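17th June
by Bleddyn Kneath

Quick one tonight, dinner's in the oven and I have maybe half an hour. The floors. People keep asking about the floors so okay, the floors.

We pulled up the carpet in the back bedroom at Irndale. Finally. Three years of saying we would. Beige carpet, the kind with the rubbery backing that goes to powder, and it had gone to powder. Everywhere. In my socks, in the toaster somehow. Emlyn wore a mask and I didn't and guess who was coughing all night.

Underneath: boards! Real ones. Also staples. So many staples. I kept a tally on the door frame because I am that kind of person and it came to 281, not counting the ones that snapped off and had to be dug out with pliers. My thumb is still numb. Get the long-handled puller, don't do what I did and start with a butter knife.

Then the sanding. We rented the big drum sander from the place in Plaltbridge, 100 for the weekend plus paper, plus a deposit they were very slow giving back. Quote from an actual floor company was 2234 for the bedroom and the landing, so you see why we thought, how hard can it be. Pretty hard. The thing pulls like a big dog. If you stop moving for one second it digs a dip and the dip is there forever. We have two dips. One is going under the bed. The other one is by the window and I step in it every morning.

Things I'd do different:

Start with the coarser paper. We went in too fine, being careful, and it just polished the old varnish and clogged up. Wasted a whole morning and most of a pack.

Tape the door shut. Properly, all four sides. Not a towel along the bottom. There was dust on the downstairs bananas.

Do the edges first. Or hire the edger as well, we didn't, we did them by hand with a little sander and it took longer than the rest of the room put together. Emlyn Howells has asked me to say in writing that he did three of the four walls. He did.

Finish. We argued about this for ages. I wanted oil, he wanted varnish, his mum wanted carpet again. Went with oil, two thin coats, wiped on with an old T-shirt. Smelled terrible for days with the windows open but the color came up so warm, way browner than I expcted. Scratches will show. Fine. It's a bedroom.

All in, with the rental and the paper and the oil and a new vacuum bag every ten minutes, 1098. That includes the paint for the walls though, and a lamp I bought in a sulk. So less, really. Didn't keep all the receipts, don't write in.
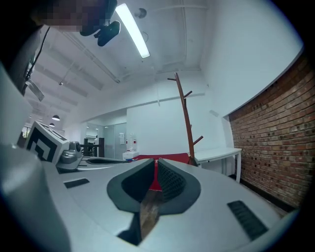

Brown wood floor and a bit of red.

Still to do: the baseboards, which are off and leaning in the hall, and the gap by the radiator where you can feel the draft coming up. Somebody told me to fill it with slivers of wood and glue, somebody else said string, dyed to match and pushed in with a scraper. Trying the string. It's cheaper and it comes out again if I hate it.

Landing is next, probaby not till the fall. My knees need the time off. And we've got to work out what to do about the board that squeaks at the top of the stairs, screws didn't fix it, talc didn't fix it. If you've got a trick leave a comment.

Oven's beeping. Go.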